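Ticket: Lights in Room 12 dim to minimum without input
Site: Falbridge, ground floor
Opened by: Catinca Surdu
Opened: June 2023
Controller: Vastau, wall-mounted, DALI output
Drivers: Emura, dimmable
Status: Closed

Original report

The ceiling lights in Room 12 drop to a very low level during the day and stay there until a person presses the wall button. It happens on some days and not on others. When it does happen, it is always between late morning and mid afternoon. The corridor is on the same controller and is not affected. Pressing the button once brings the lights back to full. Sometimes they hold until evening, sometimes they drop again before lunch. The room has daylight dimming, a motion sensor and one wall button.

Checks done before opening the ticket

Restarted the controller from the front panel. No change. Restarted it at the breaker. No change. Replaced the wall button with a spare. No change. Changed the motion timeout from 10 minutes to 44 minutes, in case the room was timing out while occupied. The dimming continued with the same pattern, so the timeout was put back to 10.

First response from support

Please export the event log for a day with the fault and a day without. Please also confirm the firmware version and whether any driver reports a lamp failure. If the level changes come from the motion sensor, the log will show "vacant" just before the drop. If they come from the daylight loop, it will show "target exceeded" followed by a run of small steps down.

Reply, C. Surdu

Both logs attached. Firmware is the February release. No lamp failures on any driver. The fault day shows "target exceeded" at 11:20, then a long run of steps down to the minimum level. There is no "vacant" entry near it. The good day has no "target exceeded" entry at all, and that was a day of heavy cloud.

Support

Thank you. The daylight loop is doing what it is set to do. The sensor is reading more light than there is in the room as a whole, and the controller dims to match. We need to know what the sensor is looking at. Please check:

– the height of the sensor and the direction it points
– the kind of surface directly under it
– whether the blinds are up or down during a drop
– whether calibration was done before or after the room was furnished

Reply, C. Surdu

The sensor points straight down from the ceiling. Blinds are up in all cases I have seen. The installer's sheet from Bălan shows calibration on the day of handover, when there was nothing in the room but the floor, and the floor is dark. The table that now stands under the sensor has a white, slightly glossy top with a large open area.

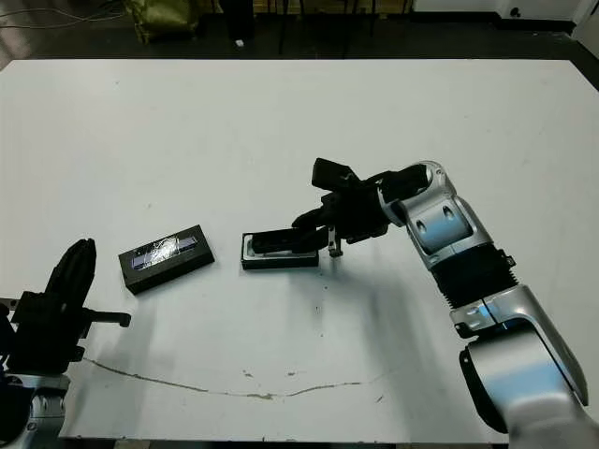

Diagnosis

Ceiling daylight sensors do not measure the light falling on a surface. They measure what is reflected back up. The loop was calibrated against a dark floor, which returns little light, so the scale factor was set high. A white surface returns far more. With the old factor still in place, moderate sun through the window is read as a very bright room.

The wall button clears the fault because a manual press suspends the daylight loop. It resumes when the room next goes vacant, so the lights may drop again after a break.

Steps to recalibrate

1. Wait until dark or lower the blinds fully.
2. Set the lights to 100 percent at the wall button.
3. Put a light meter on the table, facing up, and note the reading.
4. Enter the reading in the controller under Daylight, Reference Level. Save.
5. Raise the blinds in full daylight and take a second reading with the lights off. Enter it under Daylight, Second Point.
6. Set the minimum level to 10 percent while testing. The old value was 2.

Stay out of the sensor's view during both readings. A light-colored shirt is enough to shift the result.

Reply, C. Surdu

Done. First point taken in the evening, second at noon the next day. The controller refused the second point once with "range error". I had left the lights on. It was accepted on the second try.

Follow-up

Log checked after several sunny days. The lights step down in the late morning and come back up in the afternoon, with no runs to minimum and no manual presses. Minimum level left at 10.

Support

Closing as a calibration issue. No parts replaced. The new reference values have been saved to the site record.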